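Can a robot tidy up a whiteboard yet?

Posted by Sodo558, January 2022

I look after the training room at work and I'm fed up with doing the board every evening. It's always the same job — wipe it down, then get the pens back in order in the tray. Is there a machine that'll do both? My budget is small, but I could talk my boss round.
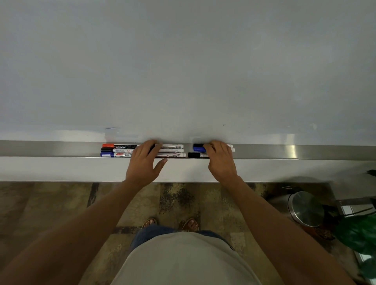
Replies

Nazareno D'Amico
Wiping, yes, more or less. We had a Drelgate board cleaner on trial for 21 days and it did the big flat part well enough, but it left faint marks down near the tray, same as I do when I'm rushing. Pens are another matter. You can spread two hands over a whole row of them and nudge the lot along without thinking. The arm we tried after that took 7 minutes over one pen and then dropped it. I'd ask again in a year or two!

Olluvum_fan
just get a robot hoover and stick a cloth on it lol

Salazar
Please don't do that, it'll fall off the wall. I'd stick with a cloth and a bit of spray for now.

5 comments | 21 shares

Contact us | Copyright | Back to top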